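Can a Robot Tidy Up After Lunch?
Big Questions, Small Answers – from the Jivine Science Corner

Picture your kitchen after lunch. There's a bottle to put away, a crinkly bag, maybe a tray. You could clear it all while singing a song and thinking about soccer! So could a robot do it for you?

Sort of. Robots are getting better at chores all the time, and it's really exciting to watch. But the jobs you find easy can be super hard for a machine.
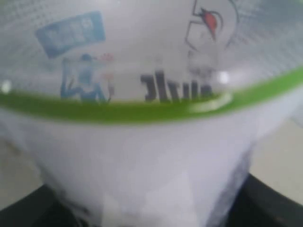

Take soft plastic. A wooden block keeps the same shape wherever you grab it. Plastic bags and wrappers squish, fold and crinkle, so they look different every time they move. And if you can see through the plastic, that's even trickier, because light shines through it and bounces off it in funny ways. Your fingers feel all of this and fix their grip without asking you. A robot has to work it out from its cameras and sensors, one squeeze at a time.

Bottles are a bit friendlier. They're mostly stiff, and the cap makes a handy knob to hold. But what if one hand isn't enough? Then two robot arms have to share the job, and they mustn't bump into each other.
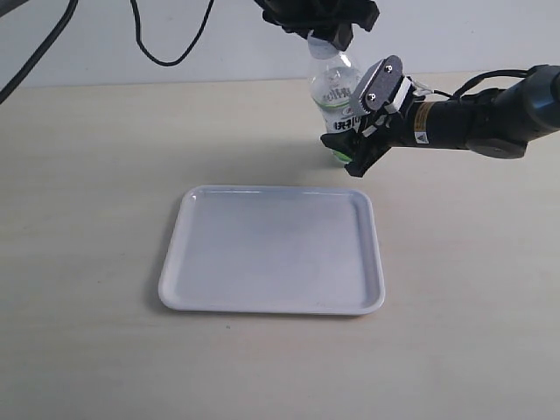 One gripper holds the bottle by its white cap while a second arm points its fingers at the lower half.

Now for shops and warehouses. Some robots there already move boxes all day long, and they're great at it! Boxes have flat sides and neat corners. Your kitchen has spoons, socks and half a banana.

Try it yourself! Put on thick mittens, close one eye and move an empty plastic bottle onto a tray. Give yourself 60 seconds. Then try an empty snack bag – which one was harder?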